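The Second Life of the Olmedo Reading Room

For most of its history the public library in Olmedo closed at 6 in the evening, and the town arranged itself accordingly. Students carried their books home. Shift workers from the cannery seldom came at all. The building on Judomar Street was well regarded and lightly used, and its annual report to the county seldom ran past a single page.

The change began with a modest request. Safta Olteanu, who was then head of circulation, asked the board for permission to keep one room open until midnight during January, when the high school and the community college both hold examinations. The board agreed to a trial of 90 days and set aside a small sum for heating and a second staff member at the desk. 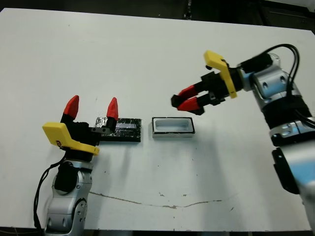 Attendance in the first weeks was thin. Ms. Olteanu's log for the period records evenings with two or three readers, and one on which the only visitor had come in to wait for a bus. By the end of the trial, however, the log had reached 1,769 visits, a figure that the board asked her to check before it was entered in the minutes. She checked it twice.

Much of the increase came from people the library had not expected. Melquiades Zavala, a line supervisor at the cannery, began stopping in after the late shift to study for his electrician's license. He told coworkers, and several of them followed. "I had a card for years and had never sat down in the place," he recalls. "At home the television is on. There, you can hear yourself read."

The late hours also brought practical difficulties. The reading room had been lit for daytime use, and the lamps along the north wall threw a glare across the larger tables. The side entrance had to be fitted with a new lock and a ramp. Neighbors on Honden Lane raised concerns about parking, which were settled when the library secured the use of the church lot after 8 o'clock. Yolanda Palacios, the present director, keeps the correspondence from those months in a binder in her office and describes it as the most useful manual the institution owns.
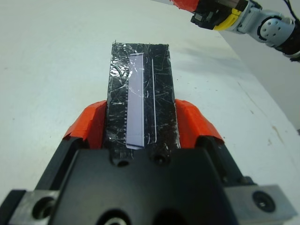 The collection has shifted as well. Licensing guides, nursing textbooks and books for learners of English now occupy shelves that once held bound periodicals, most of which have gone to the county archive. Eusebio Pastor, the reference librarian on the evening schedule, reports that the questions he receives after nine are longer than those he receives by day. Readers want help with forms, with court notices, and on occasion with letters to relatives – matters that cannot be answered by pointing to a shelf.

Other towns have taken notice. The library in Jestusley opened its own late room last year, on a smaller scale, and sent two members of its staff to Olmedo to observe the desk for a week. Its director, Zbigniew Głowacki, has asked that the two libraries share a single catalog of study guides, and a draft agreement is now before both boards.

Funding for the late hours is approved through the coming winter. The Olmedo board will take up the question of weekend evenings at its spring meeting, which is open to the public.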